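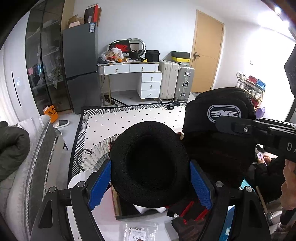

What should we set aside for spare parts when we buy hand-held grippers? Plan on one full set of pads and jaws per unit, plus a bag of screws, and put it in the first order so it doesn't become a separate fight later.

Search this board Advanced search Go

Category: Equipment & Purchasing > Grippers and end tools

lkrajewska
That was the short version from the last thread and I don't buy it. I'm doing the budget for a small packing outfit (hats, bags, shoes, mostly things that squash) and Furnow quoted us 4 hand-held units with a "service kit" each. The kits come to 237 apiece. For pads and screws! Has anyone ever used up a whole kit?

rajan_d
I have, in a year and change. Textured pads wear at the tips first. If you're picking up soft brims you will squeeze harder than you think you do, everybody does, and the pads take it.

K. Evangelista
Disagree with Dinesh. We went through two pads and zero jaws. The kit price is where they make up for the discount on the unit. Ask for the parts list with a price on each line and watch how long it takes them to answer.

lkrajewska
I asked. "Sold as a kit only."

K. Evangelista
There's your answer then. Masia will sell you pads alone. Whether they fit is another question, I never tried them on a Furnow.

constanza_h
Can I back up a step. What are the hand-helds for? If the plan is to have people record pick and place so an arm can do it afterward, the spares are the smallest number on your sheet. We budgeted for the grippers and forgot the hours. Somebody has to stand there and lift a hat out of a box over and over, then somebody has to go through all of it and throw out the bad ones.

lkrajewska
Yes, that's the plan, and the hours are in there. 42 a week for the first stretch. The arm is next year's money, if it ever is. I've sat through enough Nudari demos where it picks up a foam cube.

constanza_h
Ask them to do a soft hat with tissue under it. I did. They changed the subject to the foam cube.

rajan_d
Little unfair, they did our shoe boxes fine in April.

constanza_h
A shoe box is a cube with a logo on it.

lucynan
Read what's in the quote before you argue about pads. Ours said 2513 per unit, and the mount and the case were separate lines on page three. The cable wasn't listed at all. We paid for it on a second order, with shipping again.

lkrajewska
Just checked. Case is included, mount is "optional." How is the mount optional?

lucynan
Because then the first page looks nicer. Szczepańska did the same to us with chargers.

K. Evangelista
I'd buy two units, one kit, and see where you are after a few months. I know the discount starts at four. A discount on stuff sitting on a shelf isn't worth much to me.

rajan_d
And when one is down for a week waiting on a pivot screw you've lost half your hours. I'd still get the four, and I'd get a kit for every pair. Talk them down on the kits, they have room.

lkrajewska
Two kits for four units I could maybe defend upstairs. Going back to Furnow about the mount first. If they won't put it in writing I'm pricing Masia from scratch.

lucynan
Get the cable in writing too.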